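O turno da noite

A órtese chegou de Droswood numa quarta-feira, numa caixa selada, com o manual da Navex por cima. Peso: 74 gramas. O paciente do quarto 8 tinha o punho direito imobilizado e dois tendões reparados. O protocolo previa flexão passiva de 2 graus por ciclo, comandada por um atuador pneumático Bemow.

A técnica ajustou as correias, verificou a pressão e iniciou o registo. Nos primeiros ciclos, a curva de força manteve-se plana. No ciclo 54, subiu.

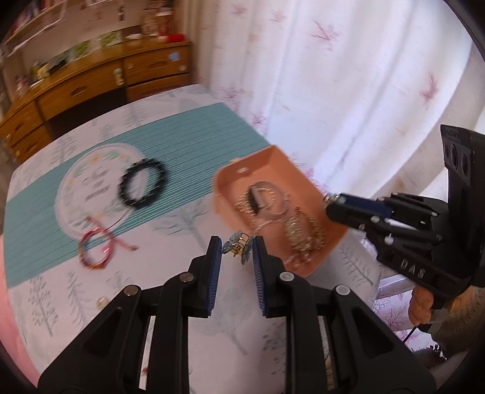 Suspendeu o programa e consultou a tabela de falhas. O código correspondia a resistência externa. Não havia obstrução nas articulações nem fuga na válvula. Repetiu a calibração, com o mesmo resultado.

O paciente dormia. O indicador fletia contra o atuador a intervalos regulares, sempre no mesmo ponto do ciclo. Ela reduziu a pressão a zero. O dedo continuou.

Anotou no relatório: movimento ativo, origem voluntária não confirmada. No campo das ações corretivas escreveu «nenhuma». Depois desligou o compressor, puxou a cadeira para junto da cama e ficou a ver o traçado subir até o turno da Farina chegar para a render.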